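We use cookies to remember your reading settings. Accept | Manage preferences

Workflow > 3D & Rendering

The Preferences Folder Is Not Your Friend

How one small visualization studio stopped losing mornings to broken settings files

The render farm at Isaksson is a closet with a fan in the door. The studio makes kitchen and bathroom visuals for builders, mostly still pictures, with an occasional walkthrough when a client has money left over. It has a staff of nine, and for most of last year its biggest technical problem had nothing to do with rendering.

The problem was that the software would open wrong. A panel would be gone, or a shortcut would do something different from the day before. A scene that had moved smoothly at six in the evening would stutter at nine the next morning. The usual fix was to find the preferences folder, delete it, restart, and let the program build a new one. It worked nearly every time, and then the artist spent the next hour putting back everything they had lost.

Oda Midtbø runs the technical side of the studio. She started keeping a log in October, after an artist on a deadline deleted the wrong folder and took his custom material library with it.

"I wanted to know what we were spending on this," she says. "I thought maybe a few hours a month."

By the time she closed the log it had 127 entries. Most were small. A missing toolbar takes ten minutes if you know where to look. But the bad ones took half a day, and they tended to come in bunches, right after an update or right after someone moved to a new machine.

Midtbø sorted the entries by cause as well as she could. Crashes during save were the largest group. When a program goes down while it is writing its settings, it can leave a file that is half old and half new, and on the next launch it reads whatever is there. Plug-ins came second. An old plug-in writes a line the new version of the program doesn't understand, and the interface loads without one of its pieces. The third group was people copying a whole preferences folder from one version to the next to save time.

"That last one was me," says Halvard Westerberg, the studio's senior lighting artist. "I had been carrying the same folder forward for four versions. I was proud of it."

Westerberg's folder turned out to be a useful case. It held window layouts for a monitor he no longer owned, paths to two servers that had been shut down, and a startup script that looked for a network drive and waited for it. The wait was 80 seconds. He had assumed the program was just slow to open.
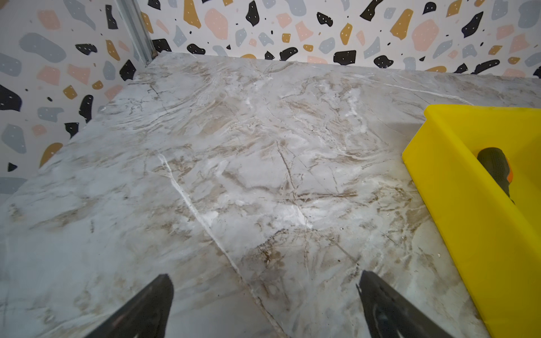

MATERIALS & SURFACES / STUDIO PRACTICE

The first change Midtbø made was to split the folder in two. Most 3D packages keep everything a user has ever touched in one place, including things that are really settings (colors, units, autosave) and things that are really work (shelves, scripts, material presets, brushes). When the settings break, the work gets thrown out with them. At Isaksson the work now lives on a shared drive, in a directory with each artist's name on it, and the program is pointed there by an environment variable. Deleting the local folder costs an artist their window layout and little else.

The second change was a clean copy. When a machine is set up, Midtbø configures the program the way the studio wants it, closes it normally, and zips the preferences folder before anyone else logs in. If something goes wrong, the artist quits, renames the broken folder, and unzips the clean one in its place. She asks people to rename and not delete. A renamed folder can be compared with the good one later, and several of the plug-in faults were found that way.

A small launcher called Sammont handles the rest. Midtbø wrote it over a couple of weeks, and it does three jobs before the program starts — it checks that the settings file is complete, makes a dated backup, and clears out backups older than a month. If the check fails, a box comes up asking whether to restore the last good copy. Westerberg says he has seen the box 2 times.

Not everyone liked the new arrangement. One artist at the studio's Prisstead office kept her own folder out of the system until spring, on the grounds that she had never had a problem. Others found the shared drive slow when their shelves loaded, and Midtbø ended up mirroring those files locally overnight. She also had to give up on one plug-in that insisted on writing to the local folder no matter what it was told. It was replaced.

There are limits to what any of this can fix. Slow movement in a heavy scene is sometimes a corrupt setting and sometimes a graphics driver, and the two look alike from the artist's chair. Midtbø's advice is to test with an empty scene first. If the empty scene is also slow, try clean preferences. If it is fast, leave the folder alone and look at the file. Dense imported fixtures are a common culprit, and faucets are the worst of them.

She has a warning about updates, too. The studio now waits four weeks before installing one, and installs it on a single machine with fresh settings. Old preferences are never imported, even when the installer offers. The Ivdale job, a block of apartments with a different kitchen on every floor, went from first model to final delivery without a version change, and the artists on it were told to decline every prompt they saw.

Westerberg rebuilt his own setup from nothing. It took him an afternoon, and he wrote down each change as he made it. The list came to a page and a half. He keeps it in a text file next to his shelves, and the program now opens before he has finished taking off his coat.

Filed under: Workflow, Troubleshooting, Small Studios

More from Workflow
Naming layers so the next person can find them
When to bake your lighting and when to wait
A cheap backup plan for a one-room studio
Moving to a new workstation without losing your shortcuts
Why your units are wrong after import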